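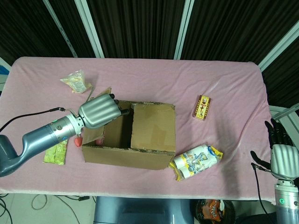
Polteo packing kit, worth the rental?

dunkelgrau_7
Does someone here have experience with the Polteo kit for packing small goods? Plendau offers it for rent with two arms and the multi-finger hands. We pack mixed orders, mostly small boxes and soft bags. The price list says 1,471 per month, support included.

marrow_lane
We have it since October. Rigid cartons are fine. Soft plastic bags are the weak point, the fingers close well but the wrapper slides. I would ask for a trial before you sign.

tobiko
I disagree with marrow_lane a little. With bags it depends on your teaching. We recorded 151 runs with bags only and after this I was satisfied. 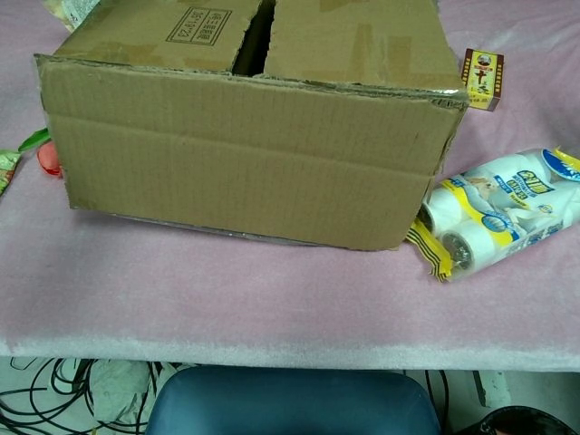 My bigger complaint is old cartons. If the flaps do not lie flat, the Pan software needs a long time to decide where the opening is. Use new cartons for the first weeks.

dunkelgrau_7
Thank you both. New cartons are not possible for us, we reuse everything. Is there a setting for this?

tobiko
Yes, in Pan under "container", but the manual explains it badly. Write to support on Monday morning, they answer quickly then.

marrow_lane
151 runs is a lot of working hours, please put this in your calculation. For the same money you can look at Nindisitz. Only one arm, but I needed 5 runs for each new item.

tobiko
One arm cannot hold a flap and put something in. For me this decides it.

dunkelgrau_7
I will ask Plendau for a trial and report back.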